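Varela bench arm with Flomis software: twelve weeks on our packing bench

Reviewed by Soledad Arriaga

Verdict up front, for those who only read the first paragraph: it works, more or less, for more of the day than I thought it would. I still wouldn't tell another small firm to rush into one. If you pack the same four things all year, you might get on very well with it. We don't, and that's where most of my complaints come from.

We are a small outfit. We fill, label and pack little bottles of food colouring, flavouring and craft inks, and most of them go out in mixed orders to cake shops and schools. The packing room has two long benches, one good window and a radio that only gets one station. In the spring the owners decided that the picking part of the job, which means taking a bottle off the bench and setting it in a tray, should go to a machine. They bought a Varela arm with the two-finger gripper, a wrist camera and a year of the Flomis software that tells it what it's looking at. I was asked to run it because I had once fixed the label printer.

I have no shares in this and nobody gave me anything for writing it. My manager knows I'm posting it and has asked me to be fair.

Setting up

The Varela people say you can be picking by lunchtime on the first day. We were picking by lunchtime on the second Wednesday. The arm itself bolts down without any fuss and the cabling is tidy. The trouble is everything round it. The bench had to be cleared and given a dark matt top, as the old white one threw so much glare that the software kept seeing bottles that weren't there. The lamps had to be moved, then moved back. The manual covers lighting in half a page and most of that is a warning about sunlight.

Teaching it is the pleasant part, I'll give it that. You guide the arm by hand over the thing you want, close the fingers, lift, carry, let go. You do this over and over with the bottle in different spots, and the software is supposed to get the idea. Flomis suggest 20 goes per item. We found 20 was fine for the square bottles and hopeless for the small round ones, which ended up needing 166 before I was willing to turn my back.

What it sees

The screen that comes with Flomis shows you the view from the wrist, and I'd recommend anyone thinking of buying to spend an hour watching it before they sign. I had assumed the machine would see a bottle the way I do, from the side, with a label on it. From up there a bottle is a coloured circle with a cap on, and if the lamps aren't right it has shadows going off in two directions.

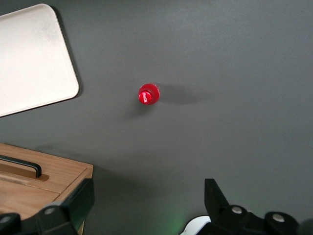 So labels are out. If two products share a cap and a colour and differ only by what's printed on the front, the arm can't tell you which is which, and someone has to sort them before they go anywhere near it. That someone is a person standing at a bench, doing a job we didn't have before. The sales material doesn't count her hours.

Shiny caps are the other weak spot. A bright patch of light on the top of a cap shifts the spot the software takes as the middle, only by a little, but a little is enough on something that small. When it goes wrong the fingers come down off centre and tip the bottle, and the arm then carries nothing over to the tray with great care and opens its fingers. It took a software update in August before it could notice its own empty hand. I would have thought that came first.

Gripper

Sturdy. The fingers are simple black things with bolts you can reach, and swapping them takes a few minutes. They're on the bulky side for our work. If bottles stand close together the fingers can't get between them, so everything has to be spaced out first, again by hand. Varela sell a slimmer set. They cost extra, and I've been told to wait until the next budget.

Speed

It is slower than a person. I don't say this to be rude. Aurelio Aguirre has worked the next bench for years and he passes it without trying, while talking. The owners' answer is that the arm doesn't stop for lunch, and that's true as far as it goes, but the rule here is that it isn't left running with the room empty. So it stops for lunch when I do.

Over the full working day it gets nearer. On a long run of one product, with the bench laid out as it likes, it kept up nicely and I was able to do the paperwork beside it. The longest run we've given it was 4000 bottles of the same thing, spread over several days, and I had very few complaints. On mixed orders I spend so long laying out, checking and restarting that I may as well have packed them.

What it has done to the job

I was told two things at the start: that it would take away the dull part, and that no one would lose hours. The second has held so far. We were all given the same promise in the same meeting and I wrote it down.

The first I'm less sure of. Picking bottles was dull, yes, but you could do it with your head elsewhere. Minding a machine that picks bottles is also dull and you can't let your head go anywhere, as the moment you do it knocks one over. My wrists are better than they were last year. My eyes are worse by four o'clock. Aurelio tried a week on the arm and asked to go back to hand packing, and he was allowed to, which I think was decent of them.

There's also the question of who knows the work. We had a temp in over the summer who learnt to run the arm before she learnt the products. She was good at it too. But when a batch came through with the caps on badly she had no way to know, having never had one in her hand, and the arm certainly didn't mention it. Anyone who has packed by hand feels a loose cap straight away — it's half the reason we do it with our fingers. We've now gone back to starting new people on the hand bench for the first month.

And I'd raise the records. Flomis logs every pick, every stop and how long each stop lasted. It doesn't log why. One of my stops was a delivery driver who needed a signature, and on the weekly sheet it looks the same as me wandering off. I asked for a box where the operator can type a reason and was told it's on the list. If you bring one of these in, sort out beforehand who gets to see that sheet. We did it afterwards and it made for a sour couple of days.

Support

Mixed. The Varela phone line is quick and the woman who usually answers knows the machine well. Flomis support is by form only and replies come overnight, so a small question costs you a day. Two of the replies I got were plainly about some other customer's problem.

We looked at the Mokham as well before buying. It was faster in the demonstration but came inside a full cage, and we haven't the floor for that. The Lelo was cheaper and I rather liked its screen, but the sales rep couldn't get it to pick up our smallest bottle even once, with three of us standing there trying to look encouraging.

Would I buy it again?

With the firm's money and for the plain runs, probably. I'd want the slim fingers in the price and a proper two weeks for setting up, and I'd want the packers in the room when the order of work is decided. As it was, the arm got the spot by the window, and it has no use for the view.

Build: 4 out of 5
Software: 2 out of 5, was 1 before the August update
Value: ask me again when the first year of Flomis runs out and we see the renewal price
Noise: low. You can still hear the radio.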